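Home Guides Downloads Contact

4. Building your backdrop box

Now for the fun part! A plain cardboard box makes a lovely little stage for photographing miniatures, and Marnwood's planning sheets work with nearly any size you have at home.

1. Pick a box with one clean, flat side. Creases show up more than you'd expect under a lamp.

2. Cut away the front and top flaps. Keep the scraps - they're great for testing paint.

3. Set a smooth board in the bottom as your floor and push it snugly against the back.

4. Tape the corners from the outside, using 2 strips per corner.

CAUTION: Let the lamp cool before you move it, and never rest it on the cardboard.

5. Switch on the lamp and look at the back wall from the height of your figures. Bare cardboard gives a warm, soft tone that suits the Drendthorpe village set beautifully.

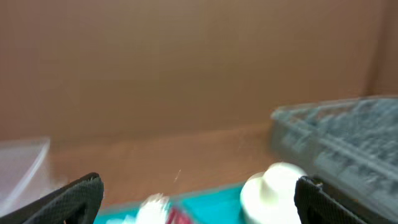
Fig. 4. Bare cardboard back wall and corner, with a wood-toned floor.

NOTE: If you want a cooler look, line the back with gray paper. Tack it along the top edge only, so you can swap colors whenever you like!

Next: 5. Placing your first figure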